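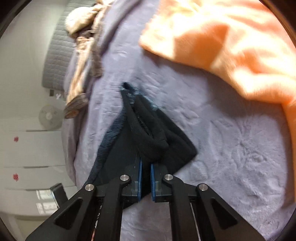

Folding Update: Are We There Yet?

Short answer, no. Longer answer, sort of, depends on the sock.

Plenty of you wrote in after the March issue asking when a machine will do the washing. Fair question. So we've been following the laundry work at Wovura, who are trying to teach grippers to deal with whatever ends up on a bed - small dark stuff, towels, fuzzy blankets, all of it in a heap.

Picking up is the good part. Two fingers with blue rubber pads, close on the cloth, lift. Wovura says their arm gets a grip on small items most of the time now. What it does next is another story. Finding the edge of a bunched up bit of navy fabric is hard enough for me before coffee, and I've had 50 years of practise.

Speed is the other thing. A basket that takes me 15 minutes took their arm most of an afternoon, with two restarts. Clerirano's shop-floor unit is quicker but it only does flat, identical tea towels coming down a belt. Give it a fitted sheet and it just stops. Same here, to be fair.

Cost - Yaman is talking $3000 for a home model, no date, and no word on wether that includes the arm's stand. Wouldn't clear a spot beside the dryer yet.

Where they are doing real work: sorting bins, moving totes, loading trays. Boring stuff, same shape every time. Curnau has had one on trays since winter and the night crew like it.

More next issue if the Wednesday demo goes ahead. Send laundry questions in the meantime, will pass them on.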